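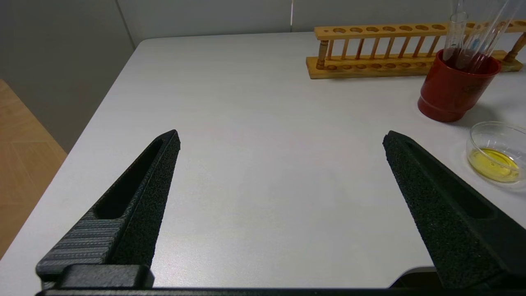
How many demos do you need before a wrist-cam policy can put tubes in a rack?

With the Skenent recipe we got usable behavior from 600, and going up to 1906 bought us less than I'd hoped.

tallgrass_pid
That's from my own runs, so take it for what it is. Same policy, same training schedule, only the demo count changed. At 600 demos we got 69 percent of tubes seated in the rack. The full 1906 did better, but most of the gain was on the easy holes anyway. I'm writing it up for the Weno workshop in February and would love to hear holes in it (ha).

mossback
69 percent of what, though? If a tube goes in crooked and leans on the rail, does that count? We tried the Rorneo version of this and half our "successes" were leaners.

tallgrass_pid
Leaners count as fails. The tube has to go through the upper rail and sit in the matching dimple in the base. I scored them all by hand and it was super boring.

eichhorn_fan
I don't buy the flat curve. Glass is clear, the cam is tiny, and I bet you're hitting a vision limit — more demos won't fix that. Did you try a second view? We run 2 cameras on our Eichhorn setup and I'd never go back.

tallgrass_pid
Wrist only, on purpose. A fixed camera helps until somebody bumps it, and then you're recalibrating all afternoon.

mossback
I'm with tallgrass on that one. But 600 demos from one operator or several? That changes how I read the whole thing.

tallgrass_pid
One operator, me. Fair point, I'll put it in the limitations.

eichhorn_fan
Then rerun it with somebody else driving before you call it a data result. Still think it's the camera.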